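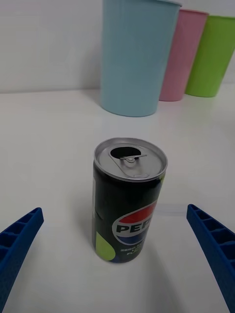 Media Planning for Beverages – Session 5 notes

Okay, so last time we got as far as the rate card and then I ran over (sorry!). Picking up from there, and please have the Boven worksheet next to you because I refer to it a lot.

Airings versus spend

I keep getting asked why a brand can sit high on the airings list and way down on the spend list. Think about when the spots run. Peltmont, the cider brand in our case, bought 140 spots in a single month, and nearly all of them were overnight on small cable channels. Cheap, cheap, cheap. Zaugg bought 10 spots, all in prime time, and paid more in total. If you only looked at the airings column you'd think Peltmont was the giant and Zaugg was asleep.

So when you read a ranking, ask what is being ranked and over what window. A 30-day window is kind to anyone who just launched and pretty mean to a brand that advertises in bursts. Beer and cider people love bursts – they go heavy before a holiday weekend and then vanish.

Share of voice

You take the brand's spend (or its ratings points, but pick one and stick with it) and divide by the total for the category. The math is easy. The fight is over what goes in the category. Does Peltmont compete with other ciders only? With hard seltzer? With everything in the cooler at the gas station? I've seen one brand go from leader to nowhere just because someone added light beer to the bottom half of the fraction. Write your category definition at the top of the page, before any numbers.

Mirjam Bühler's guest talk was great on this, and I loved her point that clients pick the category that flatters them. Her slides are in the shared folder under Flekomus, which is the agency in the case and has nothing to do with her real job!

A word on the dayparts table

Row 1512 in the spreadsheet has the daypart typed in as "late fringe" when it should be "early fringe". I've left it in on purpose – your totals should look odd until you find it. Well, now you know where it is.

Also, alcohol ads come with audience rules that soda ads don't have to worry about. Before you move any Peltmont spots to a new show, check the audience age column. Some of you put cider in the middle of a teen singing contest in the last exercise. Please don't.

For next time

Read the Boven case through to the end, including the appendix with the regional buys. Work out share of voice for Zaugg twice, once with cider only and once with all canned alcohol, and write a short paragraph on which one you'd show the client. Half a page is plenty.

The first draft of your media plan is due in May, and I'll post the exact day once the room swap is sorted out. Bring a calculator, since the wifi in there is terrible.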